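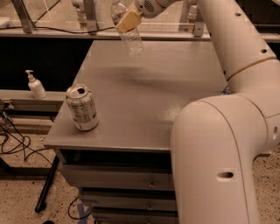
October, bench notes, drinks station.

The gray drawer cabinet has been adopted as the drinks station for the Erura workroom, replacing the open shelf by the sink. The decision was made on grounds of floor space and storage: the cabinet takes up little more room than the shelf did, and it gives us drawers under a working surface. The flat gray top is plain, with nothing on the surface itself that would get in the way of wiping, and the front-left corner, where the aluminum can is standing, is within easy reach of the main aisle. A plastic water bottle shares the station with it. The top and middle drawers on the front open by small round metal knobs, one to a drawer, the top one placed near the center.

Surface. The top was cleaned this morning with a damp cloth and the ordinary Rillum detergent, diluted as on the label. The faint speckles in the gray did not come off and are taken to be part of the finish. No further scrubbing is to be attempted. The powder cleaner kept under the sink should not be used on this surface, as it dulled the old counter in the Tan room within a single season and that counter could not be restored. A cold can left on the top for the length of the morning meeting left a ring of water, which wiped away without a mark. Coasters are therefore not required, although the cork ones remain in the top drawer for anyone who prefers them.

Drawers. Contents have been assigned as follows and the assignment should be kept until the next general tidy.

Top drawer: paper cups, cork coasters, the bottle opener, a folded cloth.
Middle drawer: sealed snacks, tea bags, sugar.
Bottom drawer: spare cloths, refuse bags, the log for deliveries.

The middle drawer was stiff when first loaded. It was taken out, the runners were brushed clean and a little candle wax was rubbed along each side. It now closes with one hand. The knob on the top drawer had worked loose and was tightened from the inside with the short screwdriver. If it loosens again, a washer should be fitted before the screw is tightened further – the panel is thin and the hole will widen.

The dark gap directly beneath the top was discussed. It was proposed that trays be slid into it. This was tried with the shallow Wusodier tray and abandoned, as the tray projected at the front and caught on sleeves. The gap is to be left clear and dusted when the top is wiped.

Stock. The opening balance carried over from the shelf was 20 bottles of water. Cans are entered on a separate line of the log, by the case. Cases are stored in the corridor closet and brought through as required; they are not to be stacked on the station, where they hide the surface and prevent cleaning. The limit for drinks standing out on the top is 4. Anything beyond that goes back to the refrigerator at the end of the day.

The delivery log was brought up to date at the same time. The running total of bottles and cans received since the log was opened stands at 1,046. The figure agrees with the delivery slips except for one slip from the Wusodier order, on which the quantity had been written over and could not be read with confidence. The supplier has been asked for a copy. Until it arrives the entry remains in pencil.

Empties. Crushed bottles have been found in the general waste on several mornings. Colleagues are reminded that plastic bottles go in the tall bin with the cap on, and aluminum cans in the low bin, drained. A bottle that has been opened and set down should carry its owner's initials on the label band. Unmarked open bottles will be emptied when the room is closed. Full and unopened bottles are returned to stock whoever left them out.

Position. The cabinet was moved twice before the present arrangement was settled. Against the window wall, the drawers opened into the path of the door. In the present position all of the drawers can be drawn out fully and a person can still pass behind.

Outstanding:
Washer for the top drawer knob, if needed.
Label holders for the drawer fronts, adhesive type only – no drilling.
Copy of the Wusodier slip.
Old shelf to be offered to the Tan room or broken down for the board rack.

Top wiped again at 2 p.m., drawers checked, log returned to the bottom drawer.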